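**Workshop notes: the hand-held gripper, second build**

March 14, 2022

The second hand-held gripper came off the bench at Ratstead this month. Members have asked for the details, so this item covers what changed, what it cost, and what still needs work. The files are on the shared drive in the folder called Dradulia, which is the name we have been using for the whole tool.

For anyone new to the project: the tool is a two-finger gripper with a handle and a trigger in place of an arm. A camera is mounted on it and looks out past the fingers. You walk around with it, pick things up, and put them down, and the recordings go into a training set for the small arm that Maiara Rangel is building at home. The arm will carry the same fingers and the same camera mount, so what the hand-held tool records should match what the arm will see later.

**Fingers**

The first fingers were flat plates and they bent. With a full cup they opened at the tips, and the cup slid down until it landed on the palm. The new ones are thick angular blocks printed in white, with holes at the corners for the screws. Lindiwe Hendricks drew them over two evenings and changed the print direction so the layers run along the length of the finger. We printed three pairs. One pair split while we were tapping the holes, and the other two are fine.

If you print your own, use the file marked "wide" and leave the wall count alone. Clean out the holes with a hand drill before you put any screws in. A power drill melts the edge and the screw then sits crooked.

The fingers ride on a pair of short rails. The first build had a single rail and the fingers twisted under load. Two rails add weight but the twist is gone. Put a small amount of dry lubricant on them. Oil picked up dust from the sander within a week and we had to strip everything down.

**Trigger and spring**

The trigger pulls both fingers through a loop of braided cord. There is no motor in the hand-held version. A return spring opens the fingers when you let go. We tried four springs from the drawer, and the one we kept is the second softest. The stiffest made your hand ache after ten minutes, and the softest did not open the fingers all the way every time.

The cord stretches during the first day. Tie it, use the tool for a while, then tie it again. Maiara melts the end of the knot with a lighter and has not had one slip yet. Mine came loose twice before I copied her.

**Reading the finger width**

We need to know how far apart the fingers are at each moment. A small magnetic sensor on the left rail does this and sends a value to the board in the handle. The raw numbers run from 0 to 1000. Fully closed should read 9 or lower. If yours reads higher, the magnet is sitting too far out, and a strip of card behind the sensor brings it back.

The board is a Gadberg, the older one with the side connector. We had two left over from the curtain project. The newer one should work too, but the holes do not line up with the handle and you would need to edit the print.

The recording program is called Mạch. Lindiwe wrote it and keeps it up to date. It stores the video and the finger width together and puts a time on both. The last version had a fault where the width values fell behind the video after several minutes. She fixed it by having the board send its own clock. Please update before you record anything, and delete older recordings that ran longer than five minutes. Shorter ones are good enough to keep.

**Cost**

The full parts bill for the second build was $57, not counting the camera or the board. Most of that was the rails. The spare cord and screws will cover at least one more build. Anyone who wants the rails at the same price should put their name on the sheet by the door before the next order goes in.

**Trying it on ordinary things**

Bench tests with wooden blocks only go so far. The arm is meant to work in rooms with furniture and clutter, so we have been using the tool in rooms like that, on things people have on their tables. Bottles have been the main test. A clear bottle is hard for the camera, and a thin plastic one gives when you squeeze, so you have to learn how lightly to hold the trigger.

Hold the bottle at the label or just under the shoulder. Near the base it tips forward as you lift. Keep it upright and move slowly for the first second. Put it down flat and open the fingers only when the weight is on the table. Most of our bad recordings come from letting go early.
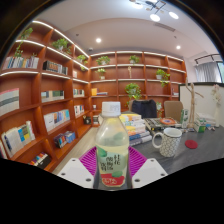
*The white fingers on a clear plastic bottle, with the long table and the lit bookshelves behind.*

A few points on rooms. Bright shelf lights and ceiling spots are fine as long as the camera exposure is locked. Set it once when you walk in and do not touch it again during that session. Avoid pointing straight at a window. Leave the room the way it is and do not tidy up first. Maiara wants books, mugs, plants and chairs in the background, since the arm will have to cope with them.

So far we have 434 usable recordings. Cups and bottles make up most of them. We are short on boxes, on soft items such as cloths and gloves, and on anything with a handle. If you take the tool home, please spend part of your time on those.

**Known problems**

- The handle is too thick for small hands. A slimmer one is drawn but not printed.
- The sensor cable rubs against the rear rail screw. Wrap it with tape for now and check the tape each time.
- The battery cover opens if you set the tool down on its side.
- Wet glass still slips. We tried a rubber sleeve on one finger and it held better, but it peeled off after a day. Different glue is on the way.

**Borrowing the tool**

The second build is in the gray box on the shelf above the vise. Sign it out in the notebook, charge it before you bring it back, and copy your recordings to the shared drive the same day. The first build is being kept for parts, so please do not take it home.

Maiara plans to bring her arm in for a first run with the new fingers in May. The shoulder joint is finished and she is waiting on a bearing for the elbow. If you have a spare power supply of the kind used on the old printer, let her know, as hers hums under load and she would like to rule it out.

Questions about the print files or the recording program go to Lindiwe. Questions about the rails, cord and spring can come to me at the bench.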